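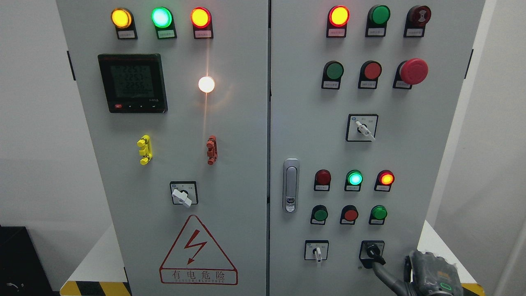

ZORKELLEY, May

The black knob at the bottom right of the cabinet has a square base and a short travel. A person turns it with two fingers. Getting a robot gripper to turn it the same way has taken a team at Mumix most of the spring, and the greater part of that time went into the few inches before contact.

Mumix is a small automation firm that occupies one half of a former bottling warehouse on the edge of town. Its current project, called Naretti, has a limited goal: an arm that can operate the front of an ordinary electrical control cabinet, using the buttons and switches already on the door. The method is teaching by remote control. An operator sits at a desk with a handheld controller and a screen, moves the arm through a task, and the system records the joint positions, the state of the gripper and the camera view together. A recording of one complete task is a demonstration. By the first Tuesday of the month the project had 1305 of them.

The appeal of cabinets is that they are everywhere and most of them are old. Pump stations, cold stores and grain dryers are run from steel doors with lamps and push buttons, and many sit at sites where a technician has to drive out to reset a fault. A plant can replace the controls with networked equipment, but that means downtime, new wiring and a new round of approvals. An arm on a wheeled base leaves the wiring alone.

The training cabinet is a gray double-door unit with lamps, push buttons, selector switches and a digital meter on its face. The team lead, who came to Mumix from switchgear maintenance, specified real panel hardware from the beginning. An earlier plywood panel with hobby-shop buttons had produced a policy that worked well on plywood.

"The buttons on the mockup had no resistance to speak of," the lead said. "The arm learned to tap. You go to a real push button and a tap does nothing, and then it goes on to the next step as if it had worked."

Push buttons are now considered the easy part. The operator lines up the closed gripper with the center of the button, advances until the force reading rises, holds, and retracts. A new operator can record usable button presses on the first morning. The principal fault is an approach from the side, which pushes against the collar around the button and leaves the contact untouched. Operators are told to stop short of the panel, square the wrist to the door, and only then move in. The pause is left in the recording. Early on, the team trimmed such pauses to save storage, and the trained policy began to skip the alignment.

Selector switches are harder. The handle has to be gripped, turned through a fixed angle, and released without dragging it back. A person does this by feel and gets the detent through the fingertips. The operator at the desk has a number on the screen for torque and a short vibration in the controller, which the staff describe as adequate. The handles on the cabinet come in two colors, white and black, and sit at different angles depending on their position. The gripper must first open to the right width and rotate to match the handle. If it arrives a little off, one finger lands on the handle and the other on the base plate, and closing the gripper then twists the whole wrist.

The black knob is the worst of them. It sits low and to the right, where the arm has to fold to reach it and where the gripper hides the knob from the head camera during the last part of the approach. Operators compensate by coming in from the lower right, which keeps the top edge of the knob in view for longer. It is an awkward motion to watch. It also gave the best result of the approaches tested, and it became the written procedure.

Each demonstration follows a task card. A typical card calls for the operator to check a lamp, turn one switch, press one button and check a lamp again. The cards are shuffled, and the starting position of the arm is changed between runs, as is the distance between base and cabinet. The lamps are changed too. In one group of runs the green lamp is lit and the switch should be turned; in another it is dark and the arm should stay where it is. These second runs are dull to record, and the operators dislike them. They are also the reason the arm can be trusted to leave a switch alone.

Lamp reading has been a problem of its own. A lit lamp is bright enough to saturate the camera, and on a glossy steel door it throws a streak of light down the paint beneath it. The first vision model took the streak for part of the lamp and placed the lamp's center too low. An unlit red lens next to a lit green lens caused a different error, which showed up mostly in the afternoon when daylight from the loading door reached the panel. Fixed exposure solved some of this. The remainder was handled by recording with the loading door both open and closed.

The meter is treated separately. It has three rows of digits on a green-tinted screen, and the values on the training cabinet sit close together, a little above 225. The arm does not use them to make decisions. The camera reads them at the start of each task and writes them to the log, so that anyone reviewing a run later has the readings beside the recorded motion.

Not every recording is kept. After each session a reviewer plays the runs at double speed and marks them as clean, recovered or rejected. A clean run has no corrections. In a recovered run the operator makes an error, such as closing the gripper on one edge of a handle, then backs off and completes the task. Rejected runs include collisions, wrong switches and any run where the operator lost the video link. Of a recent batch of 112, the reviewer kept 91, counting clean and recovered together.

The recovered runs were once thrown out with the rest. The change came after a trial in which the arm missed a handle slightly, closed on air, and continued with the turn. It had seen only successful grasps and had no examples of what to do after a poor one. The team then went back through the rejected folder and restored what it could. Operators are still asked not to make mistakes on purpose, as staged errors tend to look alike.

Operator fatigue is visible in the data. Runs recorded late in a shift are shorter, with steeper approaches and harder contact. The force limit stops the arm before it can damage a button, but a run that ends at the limit is of no use for training. Sessions are now broken up by task type, with switches in the morning and buttons after lunch. The desk chair has been replaced, an item that appears in the project budget under instrumentation.

There was a long discussion about the emergency stop. The large red mushroom-head button on the right door is the most conspicuous control on the cabinet and among the easiest for a camera to find. It would be simple to teach. The team decided against including it in ordinary task cards, on the grounds that a policy with many examples of pressing it might press it when uncertain. It is handled by a separate routine, written by hand, which can be called only by the supervising operator. The arm keeps a clearance zone around it during other work, and that zone forces a detour on the way to the green and red buttons beside it.

Electrical safety set the outer limits of the project. The left door carries a red triangular high-voltage warning, and the arm is not permitted to open either door. The latch is outside its work area in software. Potential customers ask about this more than anything else, according to the lead, and several have wanted an arm that could open the cabinet and reset a breaker inside. Mumix has declined to quote for it.

The first site outside the warehouse will be Bouchard, a cold-storage plant in the same county whose compressor controls are housed in a row of older cabinets. The spacing of the controls differs from the training unit, and some of the handles are worn. Staff from Mumix have visited to measure the doors and check the floor, which slopes toward a drain and will require a change to the base. The plan is to record a small set of new demonstrations on the spot and add them to the existing ones.

How many will be needed is the open question, and the one that decides whether the method pays. A technician's call-out is cheap next to a week of recording. In warehouse tests, the team moved the controls on a spare door to new positions and gave the arm 5 new demonstrations per control. Button presses carried over with little loss. Switch turns did so when the handle was the familiar shape, and became unreliable when it was not. The black knob was left out of the test, as its approach was still being revised.

Work on it continues. The current version adds a second camera at the wrist, mounted to look along the fingers, so that the operator can see the knob through the final stretch. The older recordings lack that view and cannot be used for the new model without it. The knob runs are being recorded again from the start, in the mornings, before the light reaches the panel.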